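What an Open Day Ought to Show
By Amber Mellor

The robotics lab at Hesthorpe holds its open day every March, and last year I went for the first time. I sit on the parish newsletter, I know nothing about engines or code, and I was given a badge and a paper cup of coffee like everyone else. The sign at the door said 285 people had booked.

There were two kinds of demonstration. In the main hall a firm called Irnwood ran a film on a big screen with music behind it. Machines packed boxes and sorted fruit, and every clip ended when the job was done. People clapped. I clapped too, and I could not tell you now what I learned.

The other kind was down the corridor, in a plain room with a white table. Renu Bhardwaj was in charge of it. She had a single arm, and the job she had set it was stamping a sheet of paper. She told us before she started that it missed about as often as it hit, and that we were welcome to stay for as many tries as we liked. I stayed for most of an hour.
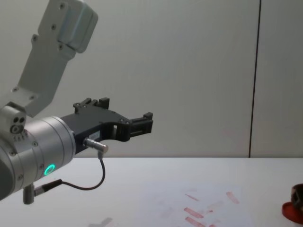 Vol. 12, No. 3 — Page 7

The sheet on the table had a few reddish marks on it, most of them short slanted streaks and one so pale it was hardly there. I thought more about that sheet than I did about the film. It told me where the work stood. A boy next to me asked why the marks were not all the same, and Renu spent ten minutes on pressure and angle, in words he could follow. He then asked a better question than any I heard in the main hall.

My view is that public money should buy the second kind of day. Hesthorpe gets a grant for its visits, 3000 dollars the year I went, and most of it paid for the hall, the screen and the sound. The room down the corridor cost next to nothing. I wrote to the lab to say so and got a polite answer. Visitors like a show, it said, and the film brings them in.

Maybe it does. But the people who come are the same people who will be asked what they think when a warehouse in Cakness wants to bring in machines like these, and they can't answer well if all they have seen is the good takes. They should see how slow the work is. They should be allowed to stand near it and get bored — I was bored for a while, and it did me no harm.

The next open day is in March. Renu's room is on the program again, in small type on the back. Go there first, and take a child who asks questions.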